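Read the Grastia folding paper again last night. 586 demos recorded by people holding grippers in their hands, no robot in the room, then one policy trained on the lot. Headline claim is that it "generalizes across homes." I have some doubts.

1/ The homes. Go to the appendix and there are 39 of them, fine. But 145 of the demos come from just two bedrooms. That's a quarter of the data. The main text never mentions it.

2/ The test. 126 trials on the arm, all t-shirts. A trial counts as a success if the final outline is "approximately rectangular," judged by one of the authors. I'd like to know what approximately means to a person who wants to graduate.

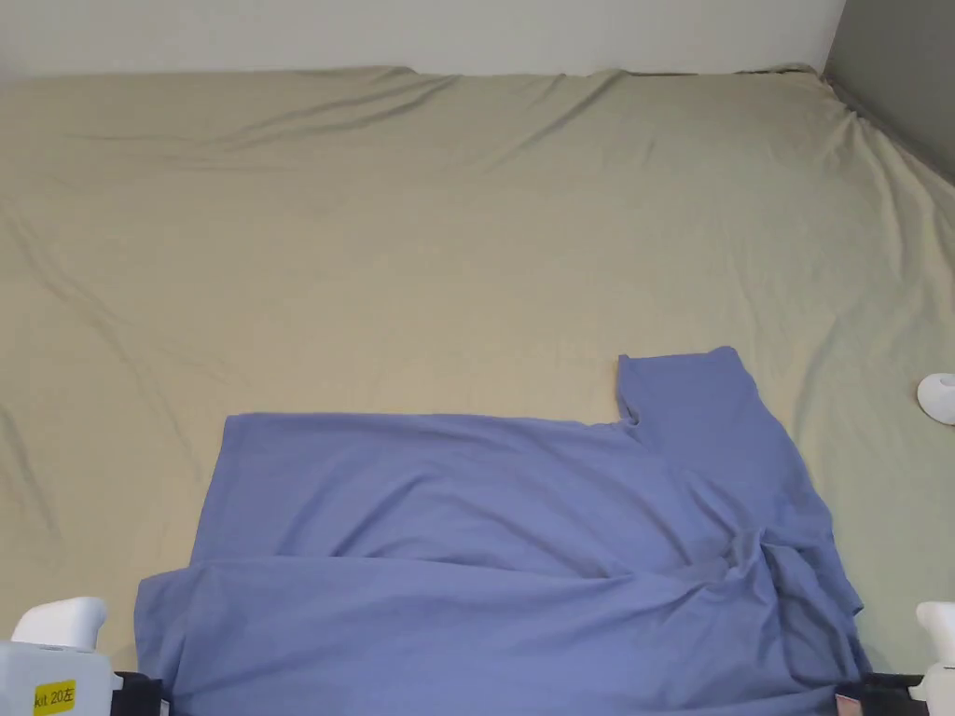 3/ The sleeve is where I'd look first. People fix a sleeve without thinking – a little tug, a second pass. The policy gets trained on those fixes too, and the paper has no breakdown of how often it needs one or how often it just carries on over the creases.

4/ Iestyn Maddocks asked about the baseline and he's right to. They compare against Kurkov with its default settings. Nobody I know runs Kurkov with default settings.

5/ I do like the handheld collection part. It's cheap and the motions look natural. That's a claim about collecting data, though, and the title is a claim about robots.

6/ Ieuan Gethin says the raw trial videos go up in January. I'll rescore them myself and post the numbers, good or bad.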